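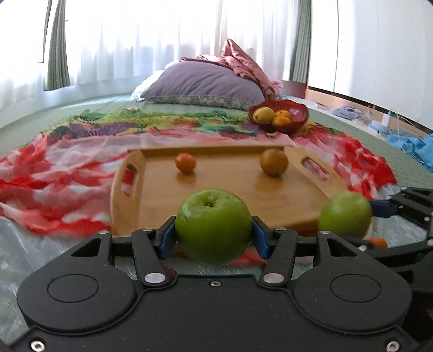

Skisaria asked me last week whether hand-held grippers are worth the money over a leader arm, or whether you end up re-recording everything anyway. Fair question. Short answer, yes worth it, with moans.

**GenRobot.AI hand grippers, pair. Four weeks' use.**

Quick one, typing between sessions. Bought the pair to teach pick and place on soft stuff, mainly fruit. Before this I was on a Drukent remote rig. Joystick, lag, sore thumbs. Fruit got bruised a lot.

Good bits first:

- You just pick the thing up. Squeeze, lift, put down. My first usable demo came out in the first hour, the Drukent took me most of March.
- Finger pads are kind to skin. An apple held by its sides stays put, doesnt roll.
- Two hands at once. Big one for me. Trays, bowls, passing things across.

Not so good:

- Wrists. After 100 demos you want a sit down and a biscuit. Do them in batches.
- Round fruit near a tray rim is fiddly. The housings are wide, so you come in from above and tilt, and the robot then learns your tilt. Had to bin 400 takes over that. My own fault, partly.
- Left and right drift out of sync if you start them separately. Start both together, always.
- Manual is four pages and two of them are warranty.

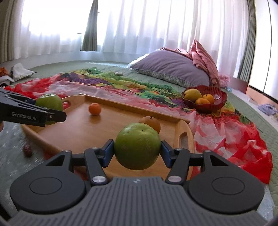

*Two-handed pick, tray and bowl set out on the scarf.*

Cloth is worth practising on btw. Folds and bright patterns gave my policy a terrible time at first, it had only ever seen a bare desk. Mixed in messier setups and the grasps got steadier. Still misses small mandarins now and then, goes in too high.

Export is fine. Went straight into Seixas with no faffing, though it choked once on a folder of 4,000 clips and I had to split it. Splitting by hand is dull. Wants a proper tool.

Would I go back to remote control? For heavy or hot things, yes. For fruit, cups, socks, no chance.

Four out of five. Loses one for the wrists and teh manual. Will add a note once I've tried the softer pads, they're on back order.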